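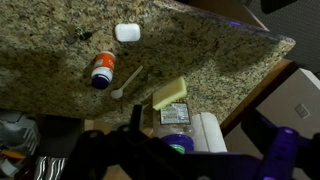 Print | E-mail

December
By Solomiia Horobets

I've been walking to work since the middle of winter and I promised the editor I'd write something once I'd stuck at it long enough not to be a fraud. The trip from our place in Nodomville to the Hellmont side of the river takes me a bit under an hour, a bit over if I stop for a coffee, and I stop for a coffee most mornings. The hardest part is still getting out the front door. Keys on the bench, earbuds in their little white case next to them, all of it put out before bed, and I can still lose ten minutes wandering back for a hat. I gave up on a backpack early (sweaty) and went to a bumbag, which my daughter says is back in fashion and my son says isn't.

The route, for those who've asked. I go down Kravchuk Street to the roundabout, cut behind the bowls club, and pick up the creek path at the footbridge. The first stretch has been resurfaced and it's lovely. After the second underpass it goes to gravel, and when it's been raining it goes to soup, so I duck up to the road there and come back down at the tennis courts. There's a magpie near the courts who had a real set against me in September. I tried sunglasses on the back of my head, I tried a brolly, I tried talking to him nicely. In the end I crossed the road for six weeks and we're on good terms again now that the chicks have gone.

Shoes! I started in my old netball runners and my left heel was a disgrace by the end of the first fortnight. Svyatoslav Shevchuk from over the back fence, who has walked everywhere for as long as I've known him, told me to go up half a size and buy decent wool socks, and I haven't had a blister from that day on. The shoes were on special and are a colour I'd call mustard and my husband calls something else. I keep my work shoes under the desk.

I did have a go at counting steps. My best day was 14 thousand and something, and I was very pleased with myself, and then on the Sunday sort of day when you don't get off the couch it told me 3,842 and I took it personally. I've switched it off. I know roughly how far it is to work, it's the same distance every time, and I'd sooner be listening to my book. I'm on the second of a very long series about a lighthouse family and if anyone in the group has read ahead, please don't tell me what happens to the aunt.

What I didn't expect was how many people I'd get to know. There's the man with the two greyhounds in matching coats, and the woman who runs with a pram (uphill, and chatting), and a whole gaggle of high school kids who now say good morning if I say it first. I found out about the Duvmont street library from the greyhound man and have been cleaning it out of crime novels ever since. I do put some back.

The summer plan is to leave by half past six, before it gets too hot, and catch the bus home on the really foul afternoons. I'm not proud. A few of you said you'd like to try it for a morning or two, so if you live anywhere up our end, I'm at the footbridge at twenty to seven most weekdays and I'll wait five minutes. Bring water, wear a hat, and keep left around the blind corner at the pump station, the cyclists come through there at a fair clip. Dogs are welcome if they get on with greyhounds.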